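About Jekis

Jekis is a regional news service covering courts, policing and public safety in Costomley and the Ander district. It is published by Tapia Media, an independent company with offices in both places, and has 4000 paying subscribers.

Our work

Reporters attend every sitting of the Costomley magistrates' court and most inquests in the district. Over time this has given us a record of local crime that can be searched by offense, location and outcome. When similar cases begin to appear close together, we report the numbers alongside those of earlier years and ask the police to respond – in full and on the record.

Our staff

Jekis employs 31 people, including two court reporters and two data editors. Trainees join us in June and spend their first months in the courts before moving to a news desk.

Standards

Victims are not named without the consent of their families, except where a court has already made the name public. Corrections are placed at the top of the original article and remain there. Advertisers have no say in what is covered – this is written into every contract we sign.
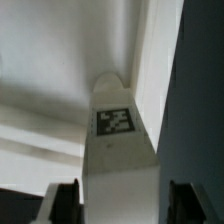
Contact

News tips may be sent by mail or left with the front desk at either office. Complaints about published articles should be made in writing and will be answered by the standards editor.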